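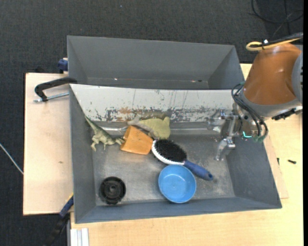 Two grey bins on a light wooden table, with heavy wear on the panel between them.

Site visit: Lardale container washing and pooling depot, Illthorpe
Last updated: November 2019
Filed under: Visits / Packaging and reuse

The Illthorpe depot washes, inspects and reissues returnable bins and crates for food packers and small engineering firms. Our group was shown the line from the intake dock to the dispatch bay, with Siamak Najafi, the shift engineer, as guide. The visit lasted most of a morning. Hair nets and ear protection were supplied, and both were needed past the second set of doors.

Intake

Returned containers arrive nested or stacked on pallets. Loads are logged by customer and by type before the wrap is removed. Lardale handles 14 types at Illthorpe, of which the Petek stacking crate makes up the largest share. The types cannot be mixed in the washer, as the guide rails have to be set to the width of the crate. A rail change takes two people and stops the line, so intake holds the less common types back until there is enough for a full run.

Labels are the main nuisance. Paper labels with water-soluble glue come off in the pre-soak. Film labels do not, and have to be scraped by hand at a bench beside the dock. Customers are asked to use card holders, with mixed results.

Washing

The washer is a Nerholm tunnel unit with four zones: pre-soak, main wash, rinse and blow-off. Crates travel upside down so that water drains freely from the base. The main wash runs at 60 in many plants of this kind; Illthorpe runs cooler during the pre-soak and holds the main wash tank at 80 degrees only for crates that have carried raw meat. The alkaline detergent is dosed on conductivity. A probe in the tank had drifted in February, and dosing is now also checked by titration once per shift.

Rinse water is filtered and fed back to the pre-soak. We asked about the filter screens, which were being hosed down as we passed. They catch label pulp, straw, cable ties and a surprising amount of grit. The blow-off zone is the loudest part of the building, and the fans are due to be boxed in next year.

Drying remains the weak point. Flat surfaces clear well, but water stays in the hollow rims of older crates. A spin dryer is used for the Petek type. Everything else stands on racks, and the racks take up more floor than the washer does.

Inspection and grading

Each container is looked at under a strip light and put into one of three grades. Grade A goes back to food use. Grade B is clean and sound but marked, and goes to customers who carry dry goods or parts. Grade C is scrapped or sent for repair. Scratches alone do not lower the grade unless they are deep enough to hold dirt, and the test is a fingernail drawn across the surface. Cracked corners and bent rims are automatic rejects because they foul the rails.

Stains caused the most discussion in our group. A rust-coloured mark may be a harmless deposit, and the inspectors wipe it with a mild acid before deciding. If it stays, the container drops to grade B. Some 33 per cent of the last quarter's returns ended up in that grade, and Mr Najafi thought the figure was still rising – partly from the age of the pool and partly from bins being left outdoors by customers.

Dispatch

Clean stock is stacked on washed pallets, hooded and stored by grade. Hoods carry the wash date. Grade A stock not sent out within a fixed period goes through the rinse zone again, a rule set by one of the larger food customers and since applied to all of them.

Notes for members

Parking at the depot is limited and the turning for the estate is badly signed – follow the boards for the goods entrance. Safety shoes are required for the dock. A second visit is being arranged for those who missed this one, and will include the water treatment room, which was closed for pump work when we called. Names to the visits secretary, please, with shoe size if you need to borrow a pair.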